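Carari Reformulates Pirzada Acrylic Range, Drops Matting Agent From Washes

Posted Saturday, March 14, 2026, in Paints and Supplies

Carari has confirmed a full reformulation of its Pirzada line of water-based acrylics for miniatures. The revised paints begin shipping to stores in June. The range will be cut from 396 colors to 227, and every remaining color will carry a new code on the label. Old codes will not be reused.

The change affects all four groups in the line: base, layer, wash and metallic. Base and layer paints move to a new acrylic binder with a smaller particle size. Washes lose the silica matting agent that has been part of the recipe from the start. Metallics keep their present binder and get a finer grade of mica.

Irfan Siddiqui, who heads paint development at Carari, said the wash change was the one that customers had asked for most often. The matting agent in the old washes could settle in deep recesses and dry as a pale, chalky film, mainly on dark basecoats and mainly when the bottle had not been shaken enough. The new washes dry to a satin finish. Painters who want a flat surface will need to varnish.

"We tested a lower dose of silica first and it only moved the problem around," Siddiqui said. "On a flat cape you would not see it. On chain mail you would see it every time. Taking it out was the simple answer, and people already varnish their models."

The satin finish will alter how a wash looks over metallic paint. With the old formula, a brown or black wash dulled steel and brass across the whole surface as well as in the recesses, and many painters went back over the raised areas with the original metal color. Carari says the new washes leave more of the shine in place on the raised areas. Anyone partway through an army painted with the old washes should expect a visible mismatch on armor unless both batches get the same matt varnish.

The smaller binder particles in the base and layer paints are meant to give a smoother film at high dilution. The old layer paints tended to break up and leave tide marks when thinned past two parts water to one part paint. Carari gives a new working limit of four to one with plain water, and higher with a medium. The trade-off is coverage. Yellows, oranges and warm reds will need an extra coat over black primer compared with the old formula, according to the company's technical sheet. Whites are unchanged in this respect, as they were already weak over black.

Of the colors being dropped, most are near duplicates left over from the merger of two older ranges. The olive greens take the largest cut. Three of the five off-whites go, along with both of the pale flesh tones that had a pink base; the yellow-based pale flesh stays. A conversion chart lists the nearest surviving color for each one removed. For 89 of them the nearest match is a mix, and the chart gives the ratio in drops.

Bottles stay at the same volume with the same dropper tip. The cap is new, with a deeper thread and a flat top so that a bottle can be stored upside down. Each bottle now includes a steel mixing ball. The old bottles did not, and Siddiqui conceded that this had been a mistake with the heavier pigments.

Mixing old and new formula paints on the palette is safe for base, layer and metallic colors. Carari advises against mixing the old and new washes. In its own trials the silica dropped out of the blend within minutes and left grit in the brush.

Kivurmont, the mail-order store, will sell off its old stock by color group from the start of next month – washes last, as it expects some painters to stock up on them. It will not accept preorders for the new bottles until it has a firm delivery date. Sets built around the discontinued colors, including the late-war vehicle set, will not be restocked. 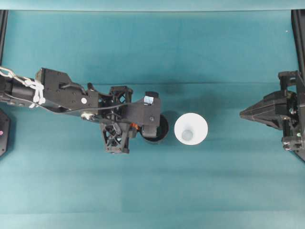
Thinning is where existing users will need to adjust most, and the technical sheet spends two pages on it. The old advice was to thin on a wet palette by eye. For the new layer paints Carari recommends mixing by drop count in a separate container, adding the water first and the paint second, then leaving the mix for a minute so that bubbles can rise. Any small, clean vessel with a light interior will do. A white plastic cup like the one on the teal work surface here would serve, and the pale, translucent bottom gives a neutral gray-white ground for judging the strength of a glaze from directly overhead. Very thin mixes should be checked on a primed scrap as well, as the depth of liquid in a container makes any color look stronger than it will on the model.

Carari will also change the medium sold with the range. Lollel, its slow-drying glaze medium, has been adjusted to suit the new binder. The version now in stores can be used with the new paints, but drying times will run longer than those printed on the bottle. The revised Lollel has a blue band on the label. Both versions contain a flow improver, and the company warns against adding more, which can cause the paint to run out of recesses and pool at the base of the figure.

Airbrush users get separate figures. The sheet calls for two parts paint to one part thinner for base colors through a 0.3 mm nozzle, with pressure kept lower than for the old paints. Metallics need a 0.4 mm nozzle or larger even with the finer mica. Carari has not changed its airbrush thinner.

Primers and varnishes are outside the Pirzada range and stay as they are. Siddiqui said a revised matt varnish was in testing – the present one can cloud in humid conditions – but gave no date for it.

Prices for single bottles are unchanged. The full conversion chart will be supplied to stores as a printed sheet with the first delivery, and color swatches painted over black, gray and white primer will follow later in the summer.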